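Notebook, packing project, October
Bench session, started after lunch, finished later than I meant to

Picking up where the last entry stopped, which was me complaining about the wrist view. I've calmed down. Tiziana Villa read that page and wrote "have you tried looking at the pictures?" in the margin, so fine, I looked at the pictures! Went back through a big pile of saved wrist views before touching any code, and I learned more in an hour than I did in the two evenings before that.

For anybody in the class who joined late: our half of the term project is the picking, and the Vumlow half (the other team, they chose that name, don't ask me) is everything about where the item goes after it's picked. We share one task script and one set of labels. The whole thing has to run at demo day with only the start button touched, and the course sheet gives us 900 seconds for a full run. Our best so far is well inside that, but it was a run where I'd set everything up very, very nicely beforehand, so I'm not counting it.

First thing I did was sort out the wide-open pose. We'd been starting each approach with the fingers only partway open to save time on the close, and Russo (that's our planner, we name the code after whoever got stuck debugging it first) kept picking approach angles that needed more room than that. So now it opens all the way, every time, before it starts down. Costs us a little on each pick. I don't care. I'd much rather lose a second than knock the item sideways and then have the whole thing go hunting for it.

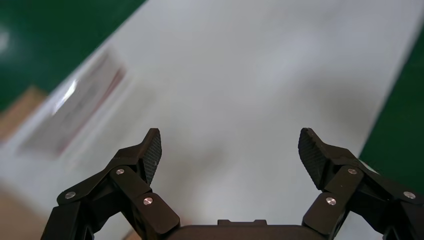

The other change was the crop. I'd been feeding the whole wrist view to the finder and it kept getting excited about shiny spots, because glare on clear plastic looks like nothing else in the training set. Trimmed the bottom part where the fingers take up most of the room, and knocked down the brightest patches before it goes in. Confidence on the clear sleeves went up right away. It's still jumpy when the item is way out to one side, and I think that's partly focus, since stuff on the table goes soft when the pads are sharp. Can't do much about that one except move the arm and look again, so that's what it does now: one look from high up, shift toward the guess, second look, then go.

Ran 60 tries with the two-look version. I got 56 clean finds, meaning the guess landed on the item and I'd have been happy to let it close. The four bad ones were all the same mistake, it liked the edge of the table better than the item. Note to self, that should be an easy fix, just throw out any guess that hugs a long straight line. (Tried a quick version of this at the end of the session and broke something else. It's on a branch. Don't merge it!)

Numbers for the log so I don't have to dig later:
finder input size now 1536 on the long side, down from full
two looks per pick, high and low
open pose: full
close speed: same as last entry, didn't touch it

Then the handoff part, which I'd been putting off. The Cletuson script (the shared one) has the unloading area written in as a fixed spot, and my side was treating it as a spot too, a single point. It's an area! Tiziana has been saying this since the first meeting and I nodded every time and then wrote a point anyway. So I rewrote it as a rectangle, with a margin on all sides, and the arm is allowed to pick any free place inside. Keep-out zone around the 下料区 card as well, so we don't swipe it with a finger on the way across. Same deal for the box flaps, they stick up higher than you'd think from the drawing, and the left arm's path now goes up before it goes over.
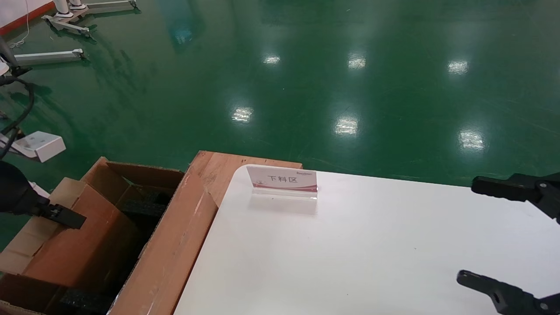

Two arms moving at once is still the part that makes me nervous. Right now they take turns, there's a flag, whoever has the flag can move and the other one waits. It's slow and kind of dumb but I understand it, and I can explain it to the Skerama people when they come judge (they asked last term's group a lot of questions about safety and I want good answers ready). If we have time left after the finder is solid I'd like to let them overlap when they're on opposite sides. Tiziana votes no. We'll see.

Still to do:
straight-line filter, properly this time, with a test
ask the Vumlow half if their placing code minds a rectangle
rename the config file, there are two called final
write down the start pose for both arms somewhere that isn't my phone

Next session I'm starting with the filter. Shared script is checked in, my branch isn't, ping me if you need it.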